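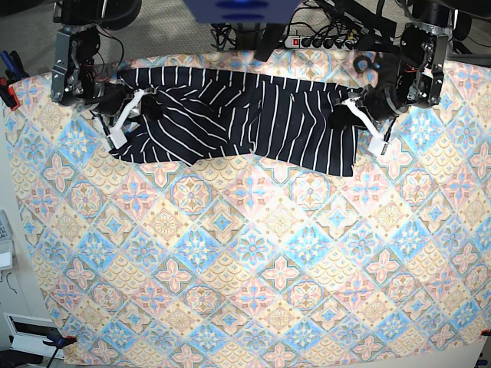 Fulgencio Arellano argued, on reading a first draft, that a garment held tight between two grippers tells us very little, since a policy can pull the cloth straight in the air and still put it down in a heap. We agree with the objection, and it changed how we score the task. A trial now counts as complete only when the garment has been laid on the work surface, both grippers have opened, and the body of the garment lies in a single layer apart from its sleeves. Tension in the air is recorded but doesn't enter the score.

Regrasping and spreading

The task starts from a crumpled striped garment on a cloth printed with a tile pattern. We chose the cloth on purpose. On a plain table, a simple color threshold finds the outline of the garment, and in our early tests Trimby, the baseline policy, leaned on that outline far more than we had expected. The printed cloth takes the shortcut away. It also gives the wrist cameras a busy background, and the edge of the garment has to be found against it at close range. The cloth is clamped to the table so that it doesn't travel with the garment during a pull.

Each trial has three stages. In the first, one arm closes on any part of the garment and lifts. In the second, the other arm takes a second hold and the two arms move apart until the fabric stops giving. In the third, the arms lower the garment, let go one at a time if a better hold is available, and draw the upper edge out over the cloth. The third stage is the one that matters for the score, and it is also where the regrasp rule described below is used.

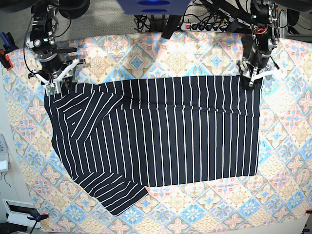 Figure 7. Third stage of the task. Both grippers hold the upper edge of the striped garment over the patterned cloth.

The regrasp rule is simple. After each pull, the policy estimates how far the stripes in the overhead view depart from a common direction. If one side is clearly worse than the other, the arm on that side opens, backs off, and takes a new hold closer to the corner. The other arm stays closed. If both sides are about equally bad, the arms lower the garment fully before either one lets go. We tried releasing both arms at once and dropped the idea early on -- the fabric tended to spring back toward the middle, and most of the gain from the last pull was lost.

The stripes make the direction estimate easier than it would be on a plain garment. This is a limit of the present study. Jairo Quispe has suggested using the weave or the seams in place of printed stripes, and the estimator would accept such input without changes, but we have no results for it yet.

Wrist views

The overhead camera is enough to decide which arm should move. It isn't enough to place the fingers. When a gripper comes down over the fabric, its own body hides the contact point from above, so the final part of the approach is driven by the wrist camera alone.
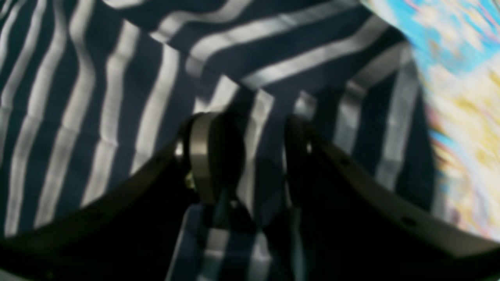
Two things are read from that view. The first is whether there is fabric between the fingers, and the second is the direction of the nearest fold. A fold that runs along the closing direction tends to slip out, and a fold that runs across it is usually held. The policy turns the wrist to favor the second case before closing. The turn is limited, and when the limit is reached the arm closes anyway and relies on a later regrasp.

All camera streams and joint positions were recorded with Podport, and trials were scored from the recordings by a person who didn't know which policy had been running. Disagreements between the score and the notes made at the bench were settled by watching the recording again. One complete trial and one failed trial are shown in the supplementary Video.

Results

We ran 80 trials with the regrasp rule, and 67 were complete under the stricter definition. Of the failures, seven ended with a sleeve trapped under the body of the garment, and six ended when a gripper lost the fabric during the final pull and the time limit passed before it was picked up again.

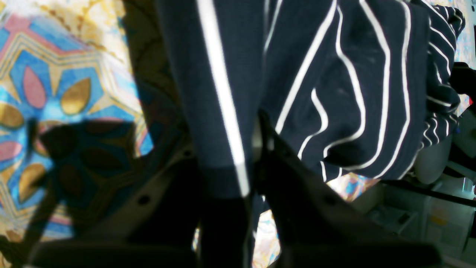

The trapped-sleeve failures share a cause. When the fabric is gathered near a gripper, a cuff and an upper corner can look much alike at close range, and a hold taken on a cuff passes the fold check as easily as a hold on a corner. The arms then draw out the sleeve while the body stays folded. A check on the overhead view after the first pull would catch some of these cases. We left it out of the version tested here so that the regrasp rule could be judged by itself.

The lost-fabric failures are harder to sort. Some followed a hold taken at the wrist limit, as one would expect, but others followed holds that passed both checks. Mägi fingertips with a softer pad are being fitted now, and the same set of trials will be repeated with them.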